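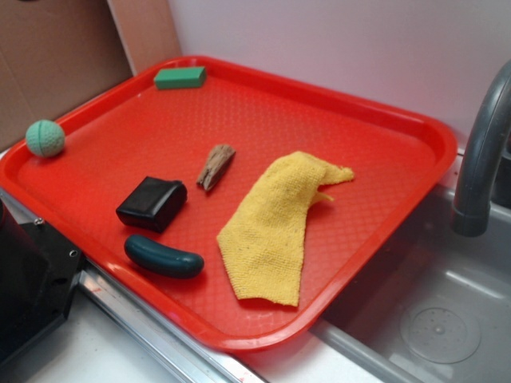 FOR IMMEDIATE RELEASE

Hirkness Publishes Gripper Comparison, Including the Parts Its Own Gripper Lost

WOLHOLM, Sunday, May 13, 2018 - Hirkness, a maker of grippers for small robot arms, today released the full results of a side-by-side trial of 2 grippers on ordinary household clutter. One is the company's own Petersen two-finger gripper. The other is the Bremovow, a soft-fingered design from the workshop of the same name, which agreed to the comparison with what could be described as suspicious speed.

The trial ran through April at the Hirkness test kitchen in Wolholm. Each gripper was mounted on the same arm, driven by the same controller and given 432 pick attempts. An attempt counted as a success if the object was lifted clear of the tray, held and set down again in one piece. Nudging it meaningfully did not count, although the Petersen team did ask.

Test objects were laid out on a red plastic tray next to the sink and changed between rounds. The mix was chosen to be annoying. A dimpled mint-green ball likes to roll. A piece of driftwood comes to a point at one end and has no two sides alike. A yellow microfiber cloth has no sides at all once it has been crumpled, and presents a different problem every time it lands. The tray itself has a fine diamond texture, which thin fingertips tend to find before they find the object.

The Petersen missed 47 picks. The Bremovow missed 56. Hirkness would be pleased to end the release there, but the breakdown by object is less flattering. The Petersen did most of its winning on blocks and other firm shapes with sides it could close on. On cloth it came second in every round, often by pinching a single fold, lifting it with great confidence and leaving the rest behind. The Bremovow gathered cloth well and was slower on nearly everything else.

"We set out to show that our gripper was better," said a Hirkness spokesperson. "It is better at things shaped like the things we designed it for. The cloth has been discussed internally."

Driftwood caused trouble for both. The Petersen held it firmly near the middle and let it swing when the grip landed off balance. The Bremovow wrapped around it and then took its time letting go. The test team has asked that the driftwood be kept in the set, and that its feelings about the driftwood be kept out of the report.

Grip force and closing speed were fixed before the first round and left alone, so neither gripper was tuned for a particular object. Both sets of fingertips were replaced halfway through. The report lists every attempt by object, gripper and result, with a short note on each miss. Some of the notes are shorter than others.

Hirkness will offer a wider fingertip for the Petersen later this year and plans to repeat the cloth rounds with it. Bremovow has already asked to attend.

The full report is free on request from the Hirkness press desk in Wolholm. Loan units of the Petersen are available to labs and integrators. Driftwood is not supplied.

About Hirkness
Hirkness designs and builds grippers and fingertips for light robot arms used in labs, kitchens and small workshops.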